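Why Do We Sort Things?

Look in a kitchen drawer. The forks are probably in one place and the spoons in another. Now think about a library, a grocery store or the coat hooks at your school. People sort things almost everywhere they go, and most of the time they don't notice they are doing it.

Sorting means putting things into groups. Each group is made of things that are alike in some way. The way they are alike is called a property. Color is a property. So are size, shape, weight and what something is used for.

One pile, many ways

Imagine you tip a jar of buttons onto a table. You could sort them by color, with the red ones here and the blue ones there. You could sort them by the number of holes. You could sort them from smallest to biggest. It is the same pile of buttons every time, but you end up with different groups.

None of these ways is wrong. The best way depends on what you want to do next. If you need a button for a green coat, color helps. If you need a button that fits through a small buttonhole, size helps more.

Before you sort anything, ask yourself one question: what am I going to look for later?

Sorting and ordering

Sorting puts things into groups. Ordering puts things in a line, with a first and a last. Words in a dictionary are ordered by the alphabet. Runners at the end of a race are ordered by time.

A lot of places use both together. In the library in the town of Corden, the storybooks are kept apart from the books of facts. That is sorting. Then the storybooks are put on the shelves by the author's last name. That is ordering. The children's room there has 3,721 books. If they were all in one big heap, finding the one you wanted could take all day. On the shelves it takes a minute or two.

How to find things fast

Say you are looking for a word in a dictionary that has 1,683 pages. You would not start at page one and read every page. Open it near the middle instead. Does your word come before this page or after it? Now you know which half it is in, and you can forget about the other half. Open the half you kept near its middle and ask again.

Each time you do this, the number of pages left is cut to half or less. After 11 tries at most, you will be on the right page. This only works when the words are in order. In a dictionary with its pages mixed up, you would have to check them one by one.

Sorting by machine

Sometimes there are too many things for people to sort by hand, so machines do part of the work. Each kind of machine uses a property it can test.

A sieve sorts by size. Small things fall through the holes and big things stay on top. Farmers use large shaking sieves to separate grain from straw and stones.

A magnet sorts by material. Iron and most kinds of steel stick to it. Aluminum, paper and plastic do not. Recycling centers use strong magnets to pull steel cans out of the rest.

Coin machines can sort by width. The coins roll along a track beside a row of slots, and each coin drops through the first slot that is wide enough for it. The narrow slots have to come first. Can you work out what would happen if the widest slot came first?

Other machines use cameras. A computer compares what the camera picks up with what it has been set to look for, and then an item can be moved to the right place.
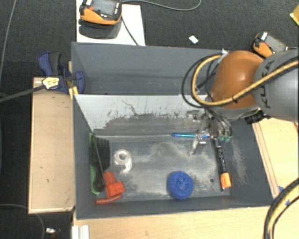
Things that belong in two groups

Is a tomato a fruit or a vegetable? A scientist who studies plants will say it is a fruit, as it grows from the flower and has seeds inside. A cook will say it is a vegetable and put it in a salad. They are using different rules, so they get different answers.

Living things can be hard to sort. Bats fly, but they are not birds. They have fur and feed their babies milk, so they are mammals. Whales live in the sea, but they are mammals too. Long ago, many people put whales in with the fish – they were going by where the animal lived and how it was shaped.

When something fits in two groups, you can make a new group for it, or you can pick one rule and stick to it. Many people also keep a group called "other." That is fine if it stays small. If "other" is your biggest group, it is time to think of a better rule.

Try it yourself

Emiliano Saavedra teaches third grade at the Olivares School. Every December his class plays a game called Guess My Rule. You need two players and a collection of small things from around the house. The class uses 21 objects, but any number will do.

1. Spread the objects out on a table or on the floor.
2. The first player thinks of a rule and keeps it secret. It might be "things that roll" or "things with writing on them."
3. The first player makes two groups, one for things that fit the rule and one for things that don't.
4. The second player looks at both groups and tries to guess the rule.
5. Swap places and use a new rule.

Easy rules are about things you can see, like color. Harder rules are about things you have to know, like "things you would find in a bathroom." You can make the game harder still by using two rules at once, such as "red and made of plastic."

Words to know

Property: something about an object that you can use to describe it, such as its color or size.

Group: a set of things that are alike in some way.

Order: the way things are arranged from first to last.

Sieve: a tool with holes that lets small things through and holds back bigger ones.

Mammal: an animal that feeds its babies milk and has hair or fur at some time in its life.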